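3.2 Collecting demonstrations for bin handling

All demonstrations were recorded at the Sundano site, on the same arm and with the same pair of padded fingers. We used two methods. In the first, hand guiding, the operator holds the arm behind the wrist and moves it through the task while the joints are in a low-stiffness mode. In the second, remote control, the operator sits at a desk away from the cell and drives the arm with a handheld controller, seeing only what the cameras send back. The software that records both kinds of session is the Hemomby logger, which stores joint positions, finger opening, wrist force and the camera streams on one clock.

We collected 259 demonstrations in total. Of these, 123 were given by hand guiding and the rest by remote control. Each operator gave demonstrations with both methods, and the order of the methods was switched between operators so that practice on the first would not always favor the second. Sessions were kept to 67 minutes, including the time needed to reset the bins. Operators were told what the end state should be and were not told which path to take or where to grip.

A demonstration was kept if the bin ended in its target place and the arm did not trip its force limit on the way. Demonstrations with pauses were kept as well. We considered trimming the pauses, but the policy described in Section 4 takes the last few wrist frames as input, and trimming leaves jumps in the video that the arm could never produce on its own. Pauses were instead given a lower weight in training.

Hand guiding has one well-known problem for learning from images: the operator's hands and forearms can enter the view. Operators were asked to hold the arm from behind the wrist camera, and we checked the wrist stream after each session. Where a hand did enter the view for more than a few frames, the demonstration was replayed on the arm with nobody touching it and the images were recorded again. The replayed joint positions differ slightly from the guided ones -- mostly at contact -- and we train on the replayed values.

The wrist camera is the main input to the policy. It is mounted so that the fingers stay in view at all times, which gives the network a fixed reference for the grasp point. The cost is that the fingers hide part of whatever is directly in front of them. The bins and crates in the cell are all blue, and several are often in view together, so color alone does little to tell the target from its neighbors. 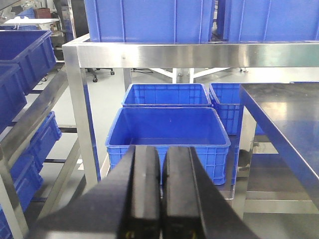

Figure 5. Wrist camera view with the fingers nearly closed. Open blue crates stand on the floor beyond the fingers, with blue bins on the sloping rack at left.

Lighting was left as it was. The steel surfaces throw bright reflections that shift as the arm moves, and early trials with a fixed exposure lost the edges of the bins near the crossbars. Automatic exposure was used for all of the demonstrations reported here. We did not cover or repaint any of the steel.

The remote control setup follows the Dervishi mapping, in which the controller moves the fingertips in the wrist camera's own axes. Pushing the controller forward moves the fingers deeper into the image regardless of how the arm is turned. Operators who had used a fixed-base mapping before needed some time to get used to this, but errors in direction became rare after the first session. Wrist force was played back as vibration. It told operators that contact had been made and gave them little sense of how hard.

The two methods produced different motions. Guided demonstrations were shorter and came at the bin in one smooth curve, often with a small tilt of the wrist as the fingers reached the rim. Remote demonstrations tended to move in straight segments with a stop above the rim before the final descent. The stop is useful to the policy. It gives a stretch of frames in which the rim is in clear view and the arm is hardly moving, and the learned policy picks up the same habit. Mixing the two sets without any label caused the policy to waver near the rim, so we add a one-bit input that marks the method used. At run time this bit is set to remote.

All demonstrations were converted to the Wullitz format before training. Positions are stored relative to the fingertips at the start of each segment, which lets the same demonstration serve for bins at different heights on the rack.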